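Notebook, Simari pick-and-place collection
September, started 8:40

Big day for the sim set! The overnight job on Okwood came back with 614 episodes, and after the length filter and the dropped-object check I have 598 I'm happy to train on. Target was 600, so I'm 2 short and will top up after lunch. Last batch I was throwing out whole blocks of episodes, so I'm very pleased with this.

The big change is the object sampler. Illia Savchuk rewrote it so each reset draws from the full mesh pool and ignores category, and you get combinations none of us would have thought to set up by hand. Tools next to fruit next to sports gear, all on the plain gray surface with the distractors left in. I stepped through the wrist view for a good half hour just because it was fun (and yes, also to check the labels).

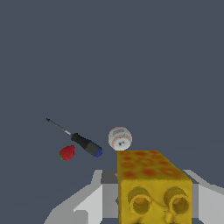
Bulky objects are what I want more of. They hide a lot of the view once they're between the fingers, and the old policy got lost right there – it had hardly seen a large item up close in training. I've doubled the sampling weight for anything in the top size bin. Left the small stuff alone for now.

Instructions are still templated: "pick up the X". Illia wants two or three phrasings per episode, with color words where the color sets the object apart. Good idea and cheap to do, we can rewrite the text without rendering anything again. He's putting the word list in the Chornovol folder.

To do
– top up to 600, new seed, don't reuse last night's
– check gripper width logging at 10 Hz vs. full rate, the plots look steppy
– try a second surface color, keep the gray as the held-out baseline
– send the split file to Gernthorpe before they start their run

14:15 Top-up is running. First few resets look great. Training starts tonight on the full set, can't wait to see the curves.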